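Dritby declares war on its own cables

Saturday, July 24, 2021

DRITBY: Residents of Dritby have been asked to bring their unloved leads, chargers and extension cords to the Werkorwood rooms, where a tidying drive that began with one overfull drawer has grown into a weekly fixture.

Organisers say 118 households have signed up since January. Between them they have handed over 3,507 cables, of which 18 have been matched to something that still works.

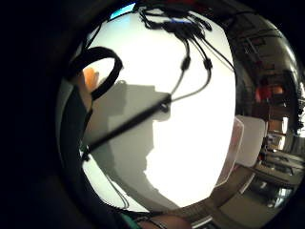

The rules are simple. Anything black and knotted goes on the table, and its owner gets one evening to separate it. Scissors are frowned upon. Plugs that fit nothing go to Cordeiro, the scrap dealer on Mill Lane, who has asked for no more until August.

Fabric bins, the sort with handles cut into the sides, are handed out for whatever turns up behind the leads. Brightly coloured odds and ends have proved the commonest find, and few people admit to having bought them.

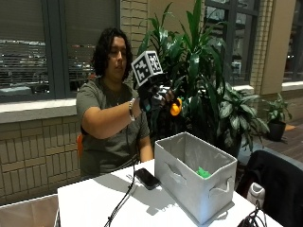
Almost 200 bins have gone so far, and the neighbouring village of Stetemia has asked to borrow the idea, along with any spares. Dritby has agreed to the first part.

Sessions run from seven until nine. Entry is free, and tea is extra.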